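Search this guide Go

4.2 Recording hand demonstrations: the house rules

Hi, Graziella Serra again! I wrote this section for anyone recording gift box handling for the Zakell arm, and I'd love it if you read it all before you start (yes, the notes too).

1. Bare your forearms. Sleeves hide the wrist, and the Zakell software wants to see it.
2. Keep your hands in view whenever they're near the box.
3. Reach for the box from both sides, and stay clear of the next item on the counter.
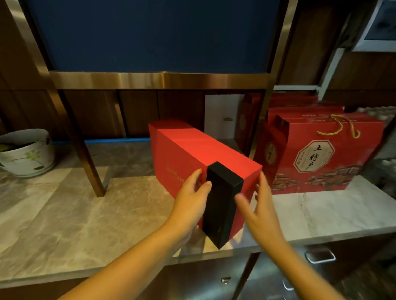
Both hands at the black band, gift bag to the right.

4. Handle the band gently. If it slides, leave it where it lands and carry on – a small slip is good training data!
5. When you stand a box on its long edge, keep one hand gripping it while the other moves.

CAUTION: Marble is slick. Never let go of an upright box with both hands until you're sure it's steady.

NOTE: Leave plants and other shop things where they are. I know it's tempting to tidy, but we want the counter the way the shop keeps it.

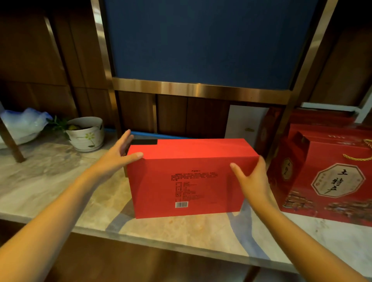
Yoon wrote in to ask whether a dropped box means starting the whole session over, and said the old Plolitz guide had them do just that. No, please don't! Mark the take as code 411, check the corners, and go on to the next one. Code 434 is only for takes where a customer walks into view, and those get deleted the same day.

6. Stop after 4 takes and rest your hands, even if you feel fine.
7. Save under the shop name (ours is Clilthorpe), then go to section 4.3.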